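Droketside Bus Arrivals

What's in this folder

Arrival times written down at 21 bus stops in Droketside, next to the times the posted schedule promised. The raw file, arrivals_raw.csv, has 2,959 rows. The cleaned file, arrivals_clean.csv, has 2,405. Please read the part on cleaning before you use the second one, and please don't quote an average from either until you have looked at the notes column.

Last updated 2022-02-05 by Karlijn Smits.

Why it exists

Pisora, which runs the buses, says its service is on time. It may be. Its definition of "on time" allows a bus to leave five minutes late, and it is measured at the first stop on the line, where being on time is easy. We wanted to know what happens at the stops where people get on.

Columns

stop_id: our own numbering, which does not match the signs
line: as shown on the bus
sched: posted time, 24-hour
seen: time the doors opened
source: paper or phone
notes: free text, and it shows

There is no column for buses that never came. We argued over this and I lost. A missing bus is a row with sched filled in and seen left blank. If your software drops blanks without asking, you will get a very flattering picture of Pisora.

How it was collected

By people standing at stops with a watch. Most rows are from August, when schools are out and traffic is light, so I would not trust them to say much about winter. 811 rows came in on paper and were typed up later by Thijs Prins. His sevens and ones have been checked against the sheets. The phone rows have not been checked against anything.

Two stops by the Rultow furniture outlet are heavily covered for the simple reason that there is a bench. The stop outside De Smet has very few rows and should be left out of any ranking.

Cleaning

We removed duplicates, rows without a line number, and rows where the bus left the stop before it arrived. We did not remove buses that were very late. An earlier version did, on the theory that anything over 40 minutes had to be a typing mistake. Some of those were real.

I am still not convinced the duplicates were all duplicates. Two buses on the same line do sometimes pull up together, and the script treats them as one. The raw file keeps both.

What it can't tell you

How full the buses were. Whether the driver was at fault (several notes claim to know this, and I'd ignore them). Whether service has gotten worse, as we have nothing from earlier years to compare it with.
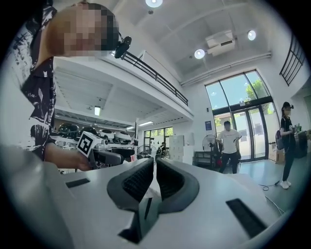 License and contact

Free to use and change as long as you say where it came from. Send corrections to Karlijn with the stop_id and the row number. General complaints about the buses should go to Pisora, for whatever good it does.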